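Visit report: Kemness test rooms, afternoon session

Kemness opened its household handling rooms to outside users for one afternoon in June. I went for the shelf-clearing work, and mainly for the fault review that was scheduled with it. The cell has had a recurring protective stop since spring, and the notes circulated beforehand gave only the code, 304, with the text "contact force exceeded, wrist." We see the same code on our own arm, so I wanted the details.

Mulugeta Dinsa ran the session. The arm carries a two-finger gripper from Vollari with a small camera at the wrist. A second camera sits higher and supplies the wider view. The planner is Habte, release 3, unmodified apart from the shelf models. Power to the head unit comes from a Cellex pack, which played no part in the fault.

The task is dull to watch. The gripper travels low in front of a row of light wood shelving units, rises to the upper board, takes one item and brings it down. Toys and a cream-colored oval piece that looks like a plastic tray or lid were the stock. The low base platforms stick out at floor level and are the first thing an arm can catch on, so I had assumed the stops came from there. 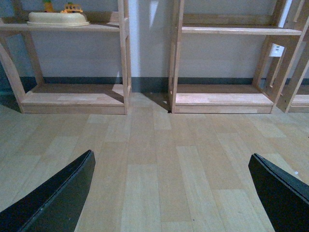
They did not. According to the log, the base platforms account for none of the stops. Every 304 was raised at board height, on the way in, with the fingers open and nothing held. In each case the planner had registered an object on the shelf that did not exist, closed on it, and driven a fingertip into the board. The wrist sensor then did its job and the arm halted.

Dinsa put the cause down to shadow. When sun reaches the units, whatever stands in the light throws a dark outline across the pale wood. The segmentation step was trained mostly under ceiling lamps, and it accepts a hard-edged dark patch as an item if the depth data is weak. Depth is weak on those boards in direct sun. The two errors coincide, and the planner gets a target with a plausible outline and no height.

His count was 499 approaches in the period reviewed. He declined to give a stop rate, on the grounds that the blinds were not logged and the figure would mean little. I thought that was fair, although it leaves the supplier with not much to work from.

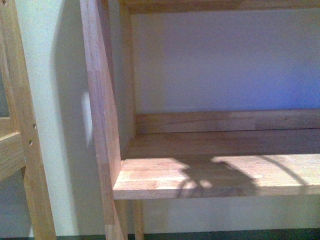
Page last changed: June, 4:10 p.m.

The safety side took up the second half. A protective stop is the correct response, and no one disputed that. The trouble was the restart. Until May, an operator could clear a 304 from the tablet without walking to the arm, and Habte would resume the interrupted approach with the same target. On one occasion it was cleared 2 times in succession, and the fingertip went into the same spot on the board each time. The second contact bent a finger mount. There was no injury, but a person had been reaching toward the next unit to straighten something.

Three changes are now in force:

Remote clearing of 304 is disabled. The operator goes to the arm and resets it there.

After any force stop the target list is discarded and the shelf is scanned again from the higher camera.

A target with no measurable height is rejected, whatever its outline looks like.

I asked whether the last rule would lose flat items such as cards or thin lids. It will, and they accept this for now. A proper fix would need sunlit shelves in the training set, and that work has not been scheduled.

Open points from my side: the bent mount was replaced but not measured, so the contact force is known only from the wrist sensor. The reset procedure is posted at the operator's desk – I would want it at the arm as well. I have asked for the raw log and will check our own stops against time of day when it arrives.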